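Two-Arm Folding Cell, Fault Report (Project Kasia)
Ermelinda Cardoso and Khalil Mansour
April 9, 2024

Print this page | E-mail this page

1. What went wrong

Short version. The left arm didn't let go. The fold program pulls the garment tight between the two grippers, waits, then both relax and lay it down. On the run we are reporting the right arm relaxed and the left one kept pulling. Motor current went up to the limit and the cell did not stop by itself. Khalil hit the e-stop. Nobody hurt, a side seam on the garment tore, one finger pad came loose.

We should have had a tension limit in there from day one. We didn't. That is on us and not on the hardware.

2. Setup

Two arms, one table, a camera on each wrist. Planner is Nullside, running on the lab desktop. The garments are from the donation box, mostly sweatshirts and pants, all different thickness. The fold sequence is: pick both ends, stretch, lower, release, repeat. The stretch step is the risky one because both arms are holding the same piece of cloth and neither one knows how hard the other is pulling.

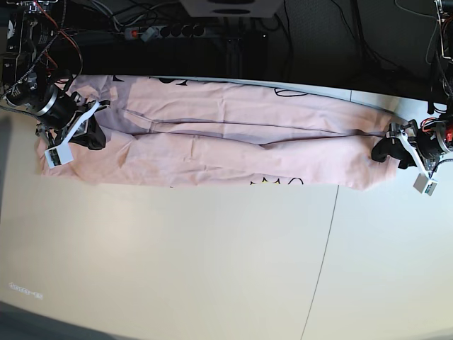 The stretch distance is a fixed number in the config. Works ok for knit fabric, it gives a little. Thick seams don't give. So the arms reach the target only by fighting each other, and the position controller just keeps adding current to get there. It did exactly what we told it to.

3. Cause

Took most of a week to find. First we blamed the left gripper, swapped the finger pads, no change. Then the cables. Reseated everything, no change.

The logs had it. The release message to the left arm was sent and never recieved. Message queue is 1280 entries and the wrist camera status messages were filling it up. When its full the oldest entry gets dropped, no warning, and the release was the oldest entry. The arm was still waiting for a release that was gone. Meanwhile the watchdog was set to 400 ms but it only checks if the arm is alive. The arm was alive. It was just pulling.

We repeated it 2 times on purpose with a rubber strap in place of cloth, Ermelinda's hand on the e-stop the whole time. Same fault both times.

4. Fixes

- camera status moved to its own queue
- release has to be acknowledged, if not both arms go limp
- current limit during stretch, set low
- e-stop moved to the front corner of the table, it was behind the monitor before (bad)

Acknowledge and current limit are tested. The queue change is in but we have not done a long run with it yet.

5. Still open

Going limp drops the garment wherever it is, fine for cloth, not fine for anything heavier. Stretch distance should come from the cameras and not from the config. No time left this term, maybe the October group can pick it up. Raw logs are in the Baluyot folder on the lab drive, the file names are a mess, sorry.

Shares: 2 | Comments: 3

flasidine_fan
we had the same dropped message thing last year. give the stop and release commands priority, dont just make the queue bigger

tmk
Was the watchdog 400 on both arms or only the left?

Khalil Mansour
Both. And yes we are adding priority, should of been in section 4

Print | E-mail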